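Relatório intercalar à Fundação Plisau: Oficinas de Informática para Seniores, abril

Caros amigos da Fundação,

Chegamos a meio do ano com o coração cheio e, felizmente, com as salas também. Desde o último relatório inscreveram-se 129 pessoas, quase todas do bairro e das aldeias à volta, e algumas já voltaram para fazer o segundo nível (o que nos deixa, claro, muito contentes!).

Dos 2000 euros da segunda tranche gastámos 1000, sobretudo em teclados, ratos e na impressão dos cadernos de exercícios, que agora têm letra maior, como tantas vezes nos pediram. 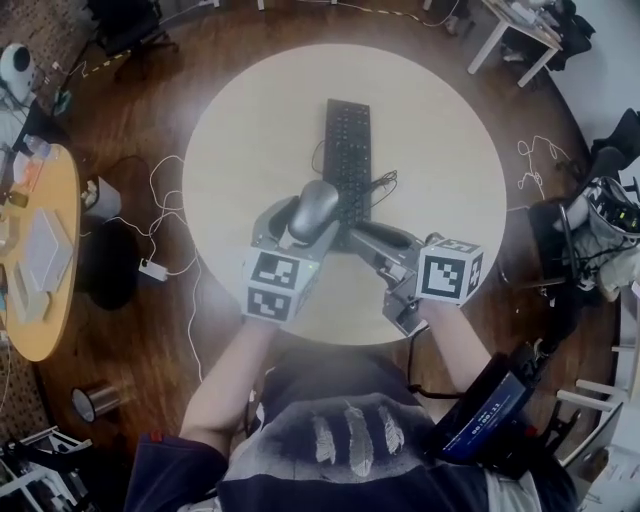

A turma da manhã, às 10 horas, continua a ser a mais procurada, e por isso abrimos uma segunda na biblioteca de Skalura. O transporte é que ainda nos dá dores de cabeça: a carrinha só passa duas vezes por dia e quem mora mais longe acaba por desistir quando chove.

Até ao verão queremos começar o módulo de correio eletrónico e marcação de consultas. Falta-nos fechar o horário com a biblioteca, e mandamos notícias assim que o tivermos.

Com um abraço agradecido,
A equipa das Oficinas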